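Monday, late

My forearms are tired and I'm in a great mood. First full day with the Wistberg kit, and I want to get it down before I forget which things annoyed me and which ones only annoyed me before lunch.

The crate was already in the Bristcombe room when I got in at 9, packed the way you'd pack a trumpet. Two hand-held grippers, the cables, a case of spare finger pads, a printed card with the startup order, and a thicker booklet that I read the first third of. We have it for 10 days. After that it's either a purchase order or back in the crate, and I'm the one writing the recommendation, so this diary is also my notes. Sorry in advance to anyone who came here for the garden.

For people who haven't followed along: the idea is that you pick things up with the grippers in your own hands, the kit records how you moved and what the jaws did, and later a robot arm with the same kind of fingers learns from that. What I care about is the time between "I'd like it to learn this" and having something to train on. With our old setup, where you steer the arm itself from across the table, that was most of a week. Today I was recording before my coffee was cold!

Startup was easy apart from one dumb thing. The card tells you to plug in the left gripper first and then the right, and it means it. I did it the other way around and the software cheerfully swapped my hands, so every left move showed up as a right one. I threw out that whole first batch. It's on the card in plain letters, so that one's on me, but I'm still going to ask them for a colored dot on each plug.

Then the tasks. I'd made a list last week and I started with the one I was most curious about, which is stick and cup. It's a wooden stick with a round cap on top and a cream-colored cup with ribbed sides, the kind of thing you'd hand to a toddler, and it's harder than it looks. The stick has to be close to upright when you let go or the tip catches the rim, and you feel that right through the handle. I love that you feel it. With the old controller I was doing all of this by eye.

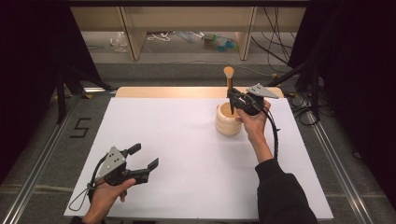 Stick and cup, one gripper in each hand.

The left hand surprised me. For the first hour I let it hang around being useless, and then when I played the recordings back I could see I'd been drifting it toward the cup every time, like I was about to steady something and kept changing my mind. A robot would copy that faithfully. So after the break I made a rule for myself: the left one stays low at its own corner with the fingers open unless the task needs it. The later recordings look so much calmer.

Weight. The booklet says you stop noticing it, and I'd say that's true for the first half hour and then very much not true. It's the plate end that pulls at your wrist. I got into a rhythm of short sets with a real pause in between, arms down, walk to the window and back. If we buy the kit I'm writing those pauses into our own instructions, and I'm going to want a second person to trade off with.

Cables. The coiled one on the right is great, it gives when you reach and comes back when you don't. The left one has more of a mind of its own and I spent a while finding a way to let it hang so it didn't drag. Over the left edge of the board is the answer, at least for my height. I asked Wistberg about a wireless version in the chat window and got a reply inside the hour: it's being tested, no date. Fair enough. I'd rather have a cable than a battery that quits on me at 3 in the afternoon.

The jaws are the best part. They close smoothly, they don't snap, and you can hold something round without crushing it or shooting it across the room. The pads did get a little slick on me by midafternoon. I wiped them and carried on, and I want to keep an eye on that over the rest of the trial. I haven't tried the spare pads yet. The booklet says they're softer.

After lunch I went through the views from the grippers themselves, and this is where I got properly excited. You get the fingers down in front of you, open, and the thing you're about to reach for right ahead, and after a few minutes you start thinking like the gripper. I found I'd been approaching too fast from too far out. I'd never have seen it from where my own eyes are.

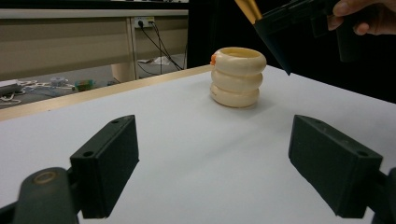 R. Işık

I like that one for the gap between the fingers and the rings, with plenty of clear table to cross. You get the orange bit on the side of the top ring too, which I'm hoping helps, as a pale object on a pale table was the thing I was most worried about. I'll know more when we train on it. For now all I can say is that I can find it easily with my own eyes, and that isn't the same test.

The other half of the offer is the checking service, which Wistberg sells through a smaller outfit called Barnard. You upload at the end of the day and they go through it overnight, flag the bad recordings, and send back a list with the reason for each one. It's an extra monthly fee and I was ready to be snooty about it. Then I sat and tried to check just this afternoon's set by myself and gave up before dinner. The running total when I hit upload was 521, counting the practice ones and every little restart. I am not looking at all of those with a glass of wine in my hand.

So, where I am after day one:

Setup gets a big yes from me, with the plug order as the one catch.

Comfort, fine in short sets. I'd like a wrist strap. There's a slot on the handle that looks meant for one and nothing in the crate that fits it.

Playback, wonderful. Slow to load, though, and it forgets where you were if you close the lid of the laptop.

Price, I can't judge until I see what Barnard sends back. If their list matches what I'd have thrown out myself, that saves us about a day a week and the whole thing looks pretty reasonable.

Tomorrow it's the two-handed tasks, where the left side finally gets something to do. I want to try passing an object from one gripper to the other, and I want to try it standing on the foam mat. My lower back has opinions tonight.

Upload is at 64 percent. Going to bed.

Filed under: Workshop Diary, Robots, Kit on Trial

3 comments

benchdog wrote:
We had an older set of these on loan and the slick pads drove me nuts. Try the soft spares early, don't wait until the last day like I did. They grip better but they wear quicker.

tallmaple wrote:
Please post what the checking people flag! I've been wondering if a service like that is worth it for a small group. Also I miss the garden.

Anonymous wrote:
Did the swapped-hands thing. Twice. Colored dots, yes please.

Recent entries
Clearing the big table
What I want from a gripper kit (a wish list)
The old controller, a fond goodbye
Beans are up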